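Ticket 489 - Underbed storage, bags won't go in flat
Site: Skuditz guest rooms
Opened by: Hina Baloch
Status: open
Priority: normal

7:40 am - Linen bags for room 2 wont slide under the bed platform. Clearance is 100 mm, spec sheet from Cuvora says bags pack down to less. They don't. Keep puffing back up.

8:15 am - Tried folding the white stuff lengthwise instead of in thirds. Better. Still bulges at the edges, top catches on the lip.

9:05 am - Checked zips on the spares, fine. One had a split seam, binned it. Not the cause, the good ones do it too.

10:30 am - Air is the problem. Closing the bag first then pressing = no good. Left a corner open, pressed from the far side, closed last. Held for an hour or so then seemed to fill again. Slow leak at the slider?

11:50 am - Asked Mustura for the thicker bags, they only sell in packs of 100. Need an ok from Zaidi before I order. Pls reply on here, not by email.

1:20 pm - Light under there is terrible, bring a torch if you take this over. Clear bag with the white linen still needs doing, pinch the film and work the air toward the opening, dont yank it - it tears. 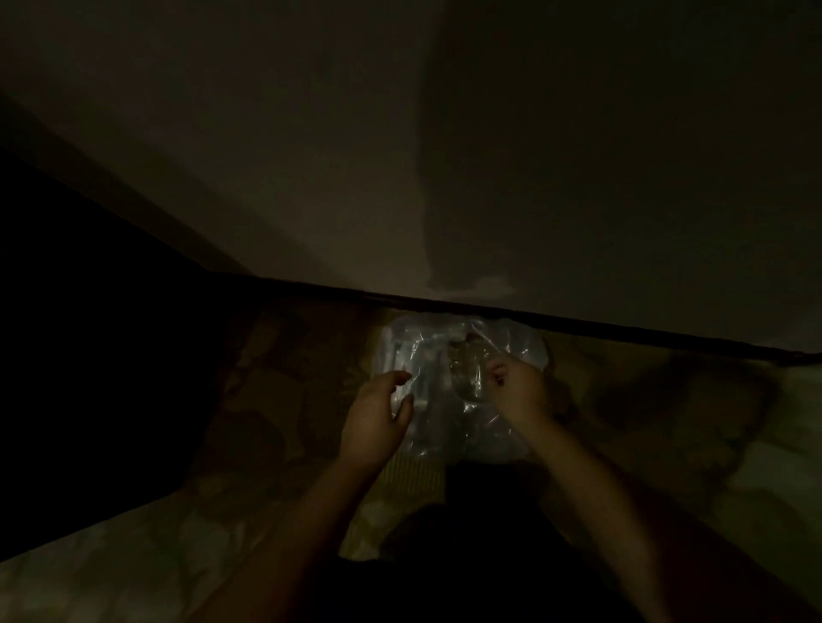
2:10 pm - Leaving ticket open till Zaidi answers re the order. If it's a no, plan B is fewer pieces per bag and the rest goes in the hall closet.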